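Home | Notebook | Parts | Safety | Archive

Bench notebook, Eltudville shop
Entry: January, utensil task, gripper drops out mid-reach

Started 7:40. Same rack, same counter, program unchanged from yesterday. Goal was to finish the pick runs and move on to placing.

Gripper stopped answering on the third pick. Arm kept going. It reached the waypoint over the rack, the controller still thought the fingers were closed, and it began the lift with nothing held. One finger caught a hanging hook on the way up and dragged the whole rack a hand's width along the counter before I hit the stop. No damage to the arm that I can find. One scuff on the finger pad.

Log shows fault 3702 from the gripper driver. The Ikonen manual lists it as "lost reply, retry exceeded." Retry limit was at the factory setting of 5, timeout 2000 ms. So the driver sat there retrying while the arm carried on with its path. Two separate problems:

1. Gripper comms drop.
2. Arm does not wait for the gripper.

The second one is the one that matters. Wrote it on the whiteboard and on the tag hanging off the cell.

Checked the cable first. Wiggled it at the base, nothing. Wiggled it at the wrist connector and the fault came back twice. Rotated joint 6 slowly by hand with the brakes off and got it again near the end of travel. The cable goes tight there. Somebody (me, probably) took the slack out when the bracket was swapped, and the clip is now too close to the joint.

Moved the clip back, left a loop, re-seated the connector. Ran the wrist end to end with the gripper opening and closing the whole time. 3 full sweeps, no fault. Not enough to call it fixed. Pradley connectors have a latch that looks shut before it is shut, so push until it clicks.

Program changes:
- gripper status read before and after every close, with a stop if no reply
- timeout down from 2000 ms, still picking a value, trying 300 tonight
- lift speed cut in half for the first stretch above the rack
- force limit on the upward move (it was only set on the way down, which I missed in review)

Tested the new stop by pulling the gripper connector during a reach with the rack taken away. Arm halted short of the lift. Did it again at full speed, halted, though it coasted further than I like. Would not stand a person near it on that basis. Leaving the cell at reduced speed until the timeout is settled.

Filed an incident sheet with Jurkalex as a near miss. Nobody was inside the line.

To do: order a longer cable, mark the clip position with paint pen, look at whether the other cell has the same clip spacing.

Last updated: January, 18:10

Comments

"Other cell has the same clip. Moved it back before lunch."

"300 ms is tight if the camera is on the same hub. We got false stops at that."

"Can you put the old log in the shared folder? The link goes to an empty one." 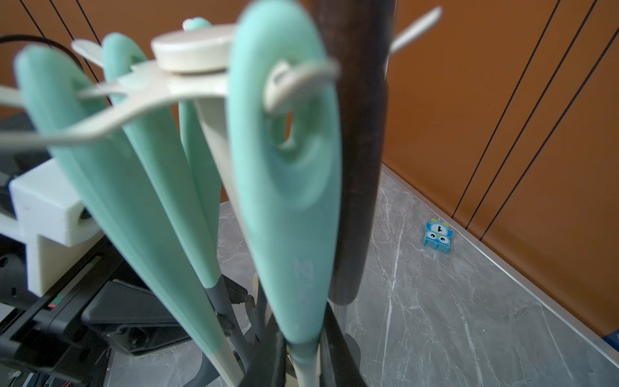 Should the arm be restarted from where it stopped after a 3702?

Open the gripper, back the arm out by hand in reduced speed, then home it and start the cycle over.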